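Corley Kitchen Notes
@corleykitchennotes

14/01/2019

1/ It is marmalade season, so I am going to be insufferable for the length of one thread. Mute me now if you buy yours in a jar and are content.

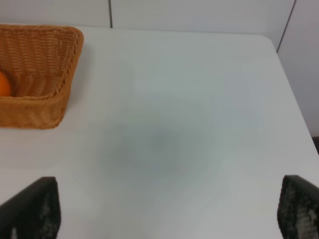
2/ First, the oranges. You want Sevilles. They are in the shops for a few weeks after Christmas and then they vanish, like gym members. If you've never met one: knobbly, full of pips, and so sour that your ears move.

3/ Can you use ordinary sweet oranges? You can. You will get something that tastes like orange jam and has the consistency of a polite suggestion. Add a couple of lemons and it improves, up to a point.

4/ The greengrocer in Corley had Sevilles in the first week of January and sold out by lunch. The one in Staslow had plenty, at a price I won't repeat in case my bank follows me. I went to Staslow.

5/ Quantities. For a batch that fits in a normal pan: 1,000 g of Sevilles, twice that of sugar, two and a half litres of water, one lemon. That filled 6 jars for me, plus a bit left in a cup that didn't live to see the evening.

6/ Every year I think "I could do a double batch and save time". A double batch takes three times as long to set, boils over the hob and turns the colour of a church pew. Do two single ones. Or do one and have an afternoon.

7/ Method. Scrub the fruit, halve it, squeeze it. Keep the juice. Keep the pips. Keep the stringy bits. This is the only recipe I know in which the compost bin gets the least.

8/ Pips and pith go in a square of muslin, tied up tight. That's your pectin. Tie it tighter than that. If it opens you'll be fishing pips out of your toast until Easter, and I speak as someone who broke a filling on one.

9/ Now slice the peel. There are two schools. Thin cut people are patient and own good knives. Thick cut people are hungry. I begin every year as the first and by the fourth orange I have joined the second, so all my jars are mixed.

10/ Yes, you can put the peel in a food processor. I did it once, in November, with some shop oranges as a practice run. It came out like wet gravel. We ate it. We didn't discuss it.

11/ Peel, juice, water and the muslin bag all go in a big pan and sit overnight. The soaking softens the peel and means you can go to bed, which was the bit of the recipe I followed most closely.

12/ Next day, simmer for two hours or so with the lid half on. The peel has to squash easily between finger and thumb BEFORE the sugar goes in. Once sugar is in, the peel stops softening and whatever you've got is what you'll be chewing.

13/ Lift out the bag, let it cool, then squeeze it like it owes you money. A cloudy goo comes out. It looks medical. Scrape every bit of it back into the pan.

14/ Sugar in, low heat, stir until you can't feel any grit on the bottom. Then turn it up and boil it properly, a rolling boil, with the windows open and the cat in another room.

15/ The setting point. Books say 104.5C. My thermometer says whatever it fancies. The cold saucer is better: saucer in the freezer, small blob on it, wait a minute, push with a finger. If it wrinkles, you're done. If it runs, you're not.

16/ Take the pan OFF the heat while you do the saucer test. I know it's a faff. The year I didn't, it went from soup to roofing material while I stood there admiring a wrinkle.

17/ When it's ready, leave it alone for a quarter of an hour before you pot it. Otherwise the peel all floats to the top and you get half a jar of jelly wearing a hat.

18/ Clean jars, hot from the oven. Hot marmalade, hot jars. Cold jars crack. Lids on straight away, then label them. You think you'll remember. I have a jar at the back of the cupboard that is either 2016 marmalade or chutney and I am not brave enough.

19/ On pans. I use an old Borbély preserving pan that came from a house clearance in Cloltham. It weighs as much as a toddler and doesn't fit in any cupboard, so it lives on top of the wardrobe all year and comes down in January to be complained about.

20/ You don't need one. Any big heavy pan will do if the stuff comes no more than halfway up before it boils. It climbs. Mine has reached the extractor fan.

21/ Things people have told me to add: whisky, ginger, treacle, cardamom, chilli. Whisky is good, a spoonful at the very end. Treacle is good if you like it dark. Chilli is a cry for help.

22/ The Cloltham Show has a marmalade class and I entered it last year. The judge's card said "pleasant flavour, uneven cut, jar slightly sticky". I've had worse school reports. I've had worse from people I was going out with.

23/ A few replies already, so:
Yes, you can freeze Sevilles whole. Use a bit of extra lemon when you come to cook them, as they lose some set.
No, don't cut the sugar by half. It won't set and it won't keep. That's a different food.
Yes, jam sugar works, but Sevilles don't need it.

24/ If it hasn't set by tomorrow, tip it all back in the pan and boil it again. It'll be a bit darker and you'll be a bit older. If it still hasn't set, call it glaze and put it on a ham.

25/ Cleaning the pan: fill it with hot water and walk away. All the sugar dissolves by itself. The floor is another matter. I'm wearing one slipper at the moment and the other one is stuck by the cooker.

26/ Someone asks whether it's cheaper than buying it. Let's see. Fruit, sugar, gas, bus to Staslow and back, one new pair of slippers. No.

27/ Second batch goes in to soak tonight. Thick cut, by the look of my knife.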